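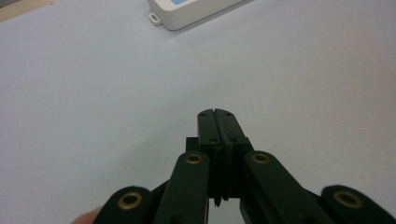
*Black gripper on a pale tabletop, jaws closed.*

# Session 6 notes: where your settings live, and why they keep moving

Feb 1, 2022

These are my notes from today, cleaned up a bit. I talk faster than I write, so if something I said in class is missing, it's probably because I wandered off topic. The part about menus is the part you need for the homework.

## Picking up from last time

We left off with the question of why people get so mad when an operating system update moves a setting. My answer was that a setting is a place in your head as much as a place on the screen. You don't remember the words "power options," you remember lower left, up a bit, click the gray thing. Move the gray thing and you've taken away something the person spent years building without noticing.

I asked everyone to write down the path to changing their default printer from memory, then go check. Most of you got the first step right and fell apart on the second. Me too! I wrote down a path that belonged to a system I stopped using back in September.

## Three kinds of "where"

I use these terms all term, so please learn them.

**Surface settings.** Anything you can reach from the desktop or the task bar without opening another window. Volume, network, brightness. People change these a lot and expect them to be instant.

**Panel settings.** Anything that lives in the main settings window. This is where most redesigns happen, and it's where search boxes get added when the designers have given up on the layout (my opinion, you can argue with it in your write-up).

**Buried settings.** Config files, registry entries, hidden switches. Fine for experts. Not fine when a regular setting gets pushed down here because somebody decided few people used it.

Watch out for settings that live in two kinds at once. Old control panels that hang around next to the new one are the classic case. You change the mouse speed in one and the other still shows the old number until you close it and open it again.

## The Pevstead example

Pevstead is the practice desktop we run in the lab. Version 2 had one long settings list, 60 entries, alphabetical. Ugly, and I kind of loved it. The next version sorted the same entries into 14 groups with friendly names like "Personal" and "Devices."

Grouping helps when the names are good. But is screen lock under Personal, Display, or Security? In Pevstead it's under Display, and I still open Security first every single time. Once you have to guess the group, a wrong guess costs you a click in, a read through the page, and a click back out - and that's if you're sure it isn't there.

Compare that with Gremach, the other lab desktop. It also uses groups, but it lists a setting in every group where a person might look for it. More clutter, fewer dead ends. Some of you hated this and said it felt messy. Fair enough, write that down, but write down your times as well.

## Depth and breadth

Quick version: a broad menu shows lots of things at once, a deep menu hides them under other things. Deep menus look calmer in a screenshot. Broad menus tend to be quicker for someone who already knows the word they're looking for. Small screens push you toward deep, and then the same layout gets stretched over a big monitor where there was plenty of room all along.

## Homework

1. Pick either Pevstead or Gremach.
2. Find these two settings: the time before the screen locks, and the default app for opening text files.
3. Write down every click, including the wrong ones. Wrong ones are the good stuff.
4. Do it again the next day and compare.

One page is plenty. Turn it in through Lambrakis, same folder as before. If you get the "session expired" message, copy your text somewhere first and then log in again, or it'll eat your work.

Reading for next time is the Esarine handout on icons and labels. Skip the appendix.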